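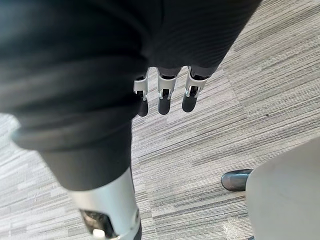
Housekeeping Skills, Unit 5: Sofas, Cushions and Throws
Tutor: Mortimer Alcantara

Read page 134 of the course book before the practical in April.

Start with the seat. Take everything off it, then brush out the creases between the panels. Buttoned backs hold crumbs, so go round each button with the soft brush. Wipe leather with a barely damp cloth and dry it straight away.

Soft items come next. Hold a cushion or throw by two corners, shake it away from the sofa and check the seams. Allow some 15 minutes for a full sofa.
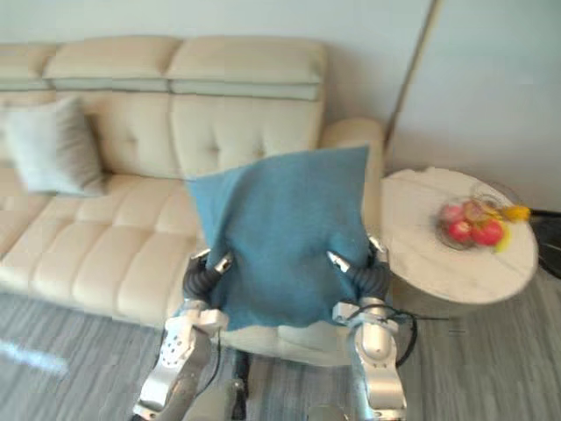 Fig. 2. Blue fabric item held at both sides in front of a cream leather sofa.

Put cushions back against the backrest, one at each end. Bring your notes on fabric care labels to the next session.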